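7월, 오후 4시 넘어서

Skendby 셀 충방전, 2번 채널 또 말썽. 1658 사이클에서 전압 로그가 끊김. 배선 다시 물리고 재시작함. Enda 말로는 커넥터 쪽이 의심된다고. 내일 교체.

- Manness 팩: 급속충전 조건 그대로 유지, 종료 기준 2000 사이클
- 용량 감소 기울기가 지난번이랑 좀 다름. 원인 아직 모르겟음
- 챔버 온도 센서 교정 안 한 지 오래됨 → Kevin한테 요청 넣기
- BMS 펌웨어는 건드리지 말 것!! 비교가 안 됨

Catríona가 임피던스 데이터 정리해서 올려줌. 저주파 쪽 산포가 큼. 휴지 시간을 약 10분으로 잡은 게 너무 짧았던 듯. 다음 배치부터 늘려서 다시 재보기로. 기존 데이터는 버리지 말고 폴더만 따로 빼둠.

Junis 쪽 차량 시험 일정은 Gobnait이 확인 중. 답 오면 여기다 추가. 탈거한 모듈 보관 위치도 같이 물어봐야됨.
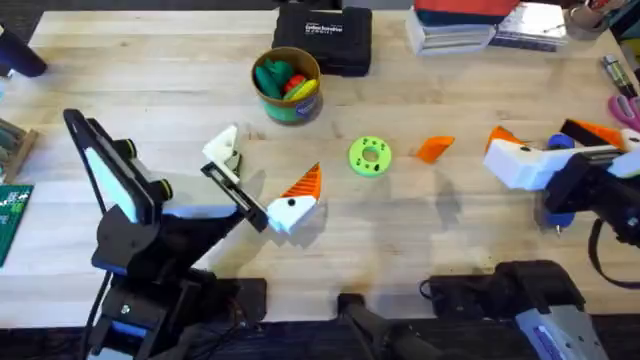

로그 끊긴 구간은 보간해서 써도 되나?
그 구간은 빼고 그린다. 용량 값은 재시작 후 첫 완전 충방전부터 다시 잡고, 그래프에 끊긴 자리 표시.

Kenneth한테 스크립트 수정 부탁해둠. 파일명 규칙 바뀐 거 아직 반영 안 되있음. 커넥터는 두 개 주문, 하나는 예비.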